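Start Werkstatt Bauanleitung Fragen Termine Kontakt

Häufige Fragen zum Clisorix-Handgreifer

Stand: Donnerstag, 23. Januar

Seit wir im August die ersten Bauunterlagen online gestellt haben, kommen so viele liebe und teils sehr ausführliche Mails bei uns an, dass wir mit dem Antworten kaum noch nachkommen. Deshalb diese Seite. Sie ist etwas länger geworden als geplant, aber vielleicht findet ihr ja gerade in einem der Nebensätze das, wonach ihr sucht. Wenn nicht, schreibt uns trotzdem!

Was ist der Clisorix überhaupt?

Ein Greifer, den man in der Hand hält und mit den eigenen Fingern auf- und zumacht, fast wie eine sehr übertriebene Grillzange. Vorne sitzen zwei Finger mit Gummibelag, dazu kommen eine Kamera und ein Markerwürfel, mit dem sich später ausrechnen lässt, wo sich der Greifer im Raum befunden hat. Man macht damit eine Tätigkeit vor, die Aufnahme landet auf dem Rechner, und ein kleiner Roboterarm soll sie daraus lernen. Wie gut der Arm das dann hinbekommt, steht auf einem anderen Blatt, dazu weiter unten mehr.

Muss ich programmieren können?

Für den Bau nicht. Wer eine Schraube gerade eindrehen kann und ein bisschen Geduld mit kleinen Steckern hat, kommt gut durch. Für die Auswertung schadet es nicht, wenn man schon einmal eine Kommandozeile offen hatte und dabei nicht gleich weggelaufen ist. In der Werkstatt Gusuvmont sitzt am offenen Abend eigentlich immer jemand, der bei der Software mit anpackt.

Was kostet mich der Spaß?

Das Material für einen Greifer liegt bei 140 Euro, wenn ihr die Druckteile bei uns in der Werkstatt druckt und die Kamera gebraucht bekommt. Mit neuer Kamera wird es spürbar mehr. Für ein Paar rechnet ihr bitte einfach doppelt, wir haben lange nach einem Mengenrabatt gesucht und keinen gefunden.

Wie lange dauert der Zusammenbau?

Beim ersten Mal 9 Stunden, verteilt auf mehrere Abende, und da ist der Druck noch gar nicht mitgezählt. Der zweite Greifer geht viel flotter von der Hand, man weiß dann ja schon, welche Schraube man zu früh festgezogen hat. (Es ist die am Fingerlager. Es ist immer die am Fingerlager.)

Brauche ich einen oder zwei?

Fangt mit einem an! Vieles lässt sich einhändig zeigen: einen Becher versetzen, eine Schublade öffnen, Klötzchen in eine Schale legen. Sobald aber eine Hand festhalten und die andere etwas tun soll, führt an einem Paar kein Weg vorbei. Den zweiten baut ihr am besten nach derselben Teileliste, denn zwei unterschiedliche Stände zu vermischen hat uns schon einmal einen ganzen Sonntag gekostet.

Wie halte ich die Greifer beim Aufnehmen?

Locker, die Unterarme nach vorn, die Ellbogen nicht an den Körper gepresst. Man neigt anfangs dazu, alles mit hochgezogenen Schultern zu machen, und merkt das erst am nächsten Morgen. Die Marker sollten möglichst frei bleiben, also kein Ärmel darüber und auch kein Kabel davor. Wer mit zwei Greifern arbeitet, darf sich ruhig ein paar Minuten zum Eingewöhnen gönnen und einfach nur Dinge hochheben und wieder hinlegen. 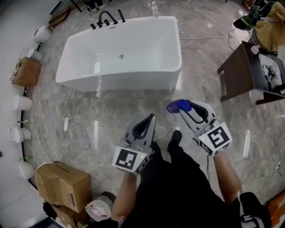 Und mit der Kamera am Greifer gesehen: 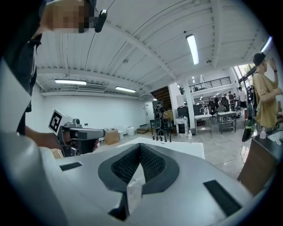

Plant eure Aufnahmen lieber kurz. Ein einzelner Durchgang sollte einen klaren Anfang und ein klares Ende haben, und dazwischen bitte nicht plaudern und mit dem Greifer gestikulieren, auch wenn das erstaunlich schwerfällt. Verpatzte Durchgänge könnt ihr gleich löschen, oder ihr benennt sie um und hebt sie auf, so machen wir es inzwischen.

Welcher Gummibelag ist der richtige?

Darüber könnten wir einen Abend lang reden und haben das auch schon getan. Wir nehmen 3 mm starkes Zellgummi, schwarz, einseitig klebend. Weicheres Material greift am Anfang herrlich, rollt sich aber an den Kanten auf. Härteres hält ewig und lässt glatte Flaschen fallen. Vor dem Kleben die Finger mit Spiritus abwischen und über Nacht liegen lassen, auch wenn es in den Fingern juckt.

Meine Marker werden nicht erkannt, was mache ich falsch?

Meistens gar nichts, meistens ist es das Licht. Glänzendes Papier spiegelt unter Röhrenlampen, dann sieht die Software an der Stelle nur einen hellen Fleck. Druckt auf mattem Papier, lasst den weißen Rand um das schwarze Quadrat stehen und klebt ohne Blasen. Wenn der Würfel trotzdem verschwindet, schaut nach, ob in den Einstellungen die richtige Kantenlänge steht. Bei uns stand dort wochenlang der Wert aus einem älteren Entwurf.

Was haben Oei und Jikuner damit zu tun?

Oei heißt das kleine Programm, das die Aufnahmen vom Greifer einsammelt, sortiert und die Zeitstempel zueinander bringt. Jikuner ist der Arm, der auf der Werkbank im Gusuvmont festgeschraubt ist und das Gelernte ausprobieren darf. Ihr könnt den Clisorix auch ohne beides bauen und mit anderer Software verwenden, die Dateien sind offen abgelegt und im Ordner liegt eine Beschreibung.

Wie viele Aufnahmen braucht man denn?

Mehr, als man möchte. Für das Einräumen von Bechern haben wir 2.000 Durchgänge gesammelt, von vielen verschiedenen Händen, und danach lief der Arm ordentlich, solange niemand den Tisch verrückte. Für einfachere Sachen reicht deutlich weniger. Abwechslung hilft jedenfalls sehr: anderer Raum, anderes Licht, mal von links, mal von rechts, mal mit dem hässlichen Becher aus der Teeküche.

Der Greifer klemmt beim Schließen. Ist er kaputt?

Vermutlich nicht! Löst die Schraube am Fingerlager um eine Vierteldrehung und bewegt die Finger ein paarmal hin und her. Wird es besser, war sie zu fest. Wird es nicht besser, sitzt vielleicht noch Stützmaterial in der Führung, das lässt sich mit einem Zahnstocher herauspulen. Bitte kein Öl, das wandert früher oder später auf den Gummibelag.

Darf ich die Pläne verändern und weitergeben?

Sehr gern sogar. Schreibt dazu, was ihr geändert habt, und schickt uns ein Bild, wir freuen uns über jeden Umbau. Für kleinere Hände gibt es übrigens schon eine Variante mit schmalerem Griff, sie liegt im Unterordner „Griffe“ und ist noch nicht ganz fertig beschriftet.

Kann ich einen Greifer ausleihen, bevor ich selbst baue?

Mitnehmen leider nicht, ausprobieren jederzeit am offenen Abend. Meldet euch kurz über das Kontaktformular an, dann laden wir vorher die Akkus.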